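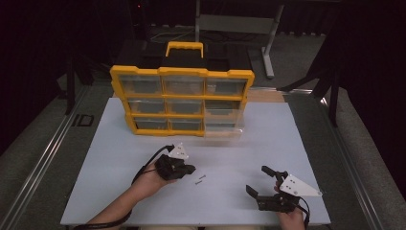 Sorting Screws into a Drawer Organizer
Wadbridge Robotics Club, practice sheet 4

Work in pairs. One student holds the two grippers, the other runs the recording and keeps the log.

1. Set the organizer near the back of the board, drawers facing you.
2. Put 2 screws on the board within reach of both grippers.
3. Check that the cables hang clear of your forearms.
4. Start recording. Pull out the bottom-right drawer with one gripper.
5. Pick up a screw by the middle of its shaft and drop it in the drawer. Repeat with the other screw.
6. Push the drawer shut and stop recording.

Do 10 runs, then trade places. A run takes about a minute. If a screw rolls off the board, mark the run as failed and start the next one. Save files to the Vundau folder under your pair number.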